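Unit 4: Surface Cleaning and Cloth Handling
Course notes, G. Farías

4.2 Setting out the table

Sprays are kept upright, label toward the worker, within reach of the dominant hand. Cloths go to one side of the bottle -- never under it. Read the full label before the first use.
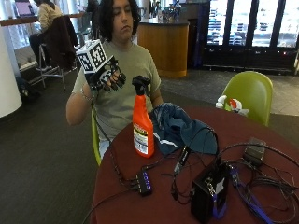
Fig. 4.1. Spray bottle on the table, fabric beside it.

4.3 Sorting fabric

Sort by color first, then by weight. Dark items with trim are checked along the edge for loose thread. Crumpled pieces are shaken out before folding.
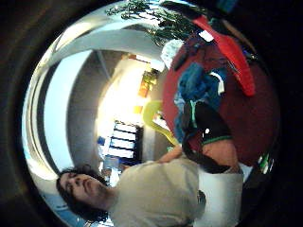 How much water does a standard cloth need?
Use 150 ml for a dry cotton cloth, then wring until it no longer drips.

Reading for July: Traletti handbook, p. 28.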